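Table-Setting Project: Frequently Asked Questions

Student robotics club, manipulation group. Questions not covered below go to Shu-fen Ho (recording and data) or Aidan Geraghty (hardware).

Who can join?

Any enrolled student. No robotics course is required. New members start on hand-held recording and may move to the training code or the hardware bench after their first 40 accepted recordings.

What is the project trying to do?

The goal is a policy that sets and clears a place at a table: plate, bowl, cup, flatware. The club enters it in the household event of the Utard student competition. This year's task list has 11 items, and plates appear in four of them.

Do I need my own laptop?

For recording, no. For training, jobs run on the shared machine, named Chuang. Book a slot on the sheet by the door. Jobs started without a booking get killed.

How many recordings does one task need?

The current target is 300 per task. Plate lifting is the exception and has a target of 660, as the first model trained on the smaller set kept closing on the rim at the wrong depth.

What counts as an accepted recording?

One complete action, start to finish, with the grippers open at both ends. Pauses longer than two seconds are rejected by the script. Drops are kept but must be tagged "drop" in the Kundico log. Do not delete them.

How should I grip a plate?

One finger on each side of the rim, pads flat to the surface where the shape allows. Close slowly. If the plate turns in the grip, open, set it down and begin a new recording. Use the second gripper to steady the far side on any lift that ends with the plate near vertical.

Can I use a different plate or placemat?

Yes, and please do. Variation in tableware and table surface is useful. Enter the change in the log before recording – the setup field cannot be edited afterward. Clear glass is excluded until the depth code has been fixed.

The foam on the fingertips is coming loose. What do I do?

Frayed tape edges are acceptable. Replace a pad when it slides on the finger or when a bolt head touches the dish. Spare foam is in the drawer marked Stiden. Cut pads to the template, and tell Aidan if you change the thickness, because the closing offset has to be set again.

When is the lab open?

From 4 p.m. to 9 p.m. during term. It is closed in August.
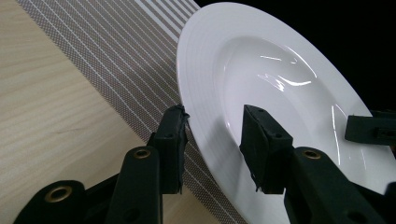 Plate lift: fingers on both sides of the rim, second gripper at the far part of the plate.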